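How a Robot Hand Picks Things Up

The robotics club at Vallby School meets on Mondays after class. The students are between 9 and 12 years old. This year their project is called Tumach, and the goal is to teach a robot hand to pick up small objects and put them in a box.

Your own hand does this without much thought. A robot needs instructions for every part of the job. First the arm moves over the object. Then the fingers open. Then the arm goes down, the fingers close, and the arm lifts. If one step is wrong, the object stays where it was -- or ends up on the floor.

The students write these steps as a program. They test it, watch what happens, and change one thing at a time. In one week they ran 135 tests. They wrote down each result in a notebook, even the bad ones.

How many fingers does a robot hand need? Some have only 2. They work like tongs and are good for blocks and boxes. A hand with 3 fingers can hold a ball more easily, because it can press from different sides. Soft or rounded tips help too. A hard, flat tip can slip off a smooth object.

Squeezing is the tricky part. An egg needs a light touch, and a full water bottle needs a firm one. The club practices with sponges before trying anything that can break.

In September the students will show Tumach at the Gostum school fair. Visitors can choose an object and guess -- will the robot pick it up or drop it?

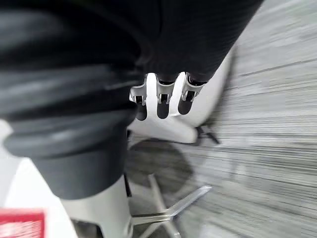
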